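Disassembly Study Enters Second Collection Period

The Prindorham laboratory has begun the second collection period of its computer disassembly study, carried out with Dokotwood, the regional electronics recycler. The work will continue through June under the direction of Siiri Strazds.

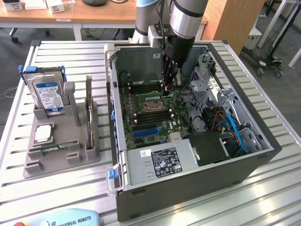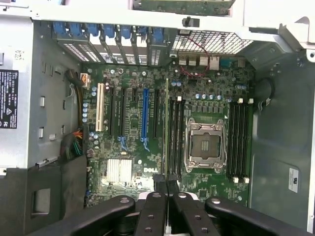
The purpose of the study is to assemble a body of demonstrations from which a learning system can be taught to take parts out of discarded desktop computers and put them back. Each demonstration is performed by a trained operator who guides the arm through one task from beginning to end. The first period produced 822 demonstrations, of which 89 were set aside during review, most often for an incomplete record of the arm's movements. Memory and processor tasks are given the most time in the present schedule. An empty processor socket, with its metal retention frame and the banks of memory slots on either side, leaves a gripper little room to work, and small errors in approach matter more at this spot than elsewhere in the case. Operators have therefore been asked to vary the angle and speed of their approach – within the limits set out in the protocol – so that the system does not learn a single path.

The target for the current period is 200 demonstrations for each of seven tasks. Vilmos Pálfi, who oversees data review, has revised the labeling guide to separate failed attempts from attempts that were corrected partway through. Both kinds will be kept. "A corrected attempt is often the more useful record," he said. "It contains the mistake and the way out of it, and we had been throwing those away."

Sessions are now limited to two hours per operator, following comments received during the first period. Recordings are transferred to the Vaher storage system at the end of each session and are reviewed before the next one begins.

Staff who wish to train as operators should write to the laboratory office. Training takes two mornings and no earlier experience with robots is required. Dokotwood has also agreed to supply a further group of desktop computers, and departments holding retired machines may offer them through the same office once all drives have been erased.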